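Teaching a mouse to go home

Posted Thursday night

I've had a few emails asking what I do on the Fundum job, so I'm writing it down once and linking to it from now on.

The short version is that I teach a robot to tidy a desk by doing the tidying myself. I hold a gripper in one hand, squeeze it to close the fingers, and do the task at a steady pace. The camera on the gripper records what the fingers are facing. Later the recordings go to Munard, where the training gets done. I don't touch that part.

My task this month is called Velell on the sheet. Pick up the mouse, put it on the mouse pad, let go, back away. The target is 300 good takes and I'm at 83.

The approach

Most of my bad takes go wrong before I reach the mouse. I start low, with the fingertips below the edge of the desk, then come up and over. If I start in the same spot every time, the robot only learns that spot, so I shift my feet between takes. I also move the mouse. Sometimes it sits well to the left of the pad and I have to cross open wood to get it there.
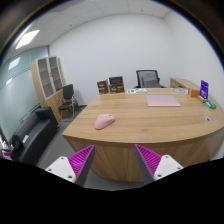 The grip

A mouse is harder to hold than a box. The sides curve, and if I close on it at an angle it turns in the fingers. I line the gripper up with the long direction of the mouse and take it by both sides. Then I lift straight up before I go anywhere. My first week I was lifting and moving in one go, and a lot of those takes got thrown out.

I also learned to slow down at the moment of closing. The fingers have some give in them, and a fast squeeze tends to shove the mouse to one side.
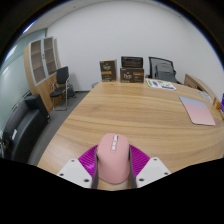 What gets thrown out

Munard sends back a list. The usual reasons are a drop, a second try at the grip, or a mouse left half on the pad. A pause that runs over 4 seconds also gets cut. I used to argue about the second tries, since a robot will need those too, but they want clean ones first and they have a separate task for recovery later.

The last project I did this way was called Giáp and ran to 728 takes, all of them cups. My wrist was sore by the end of that one. For this job I stop and stretch between batches, and I switch hands if it starts to ache.

I'm back on it in the morning. If there's something about the setup you want to know, leave a comment and I'll answer what I can.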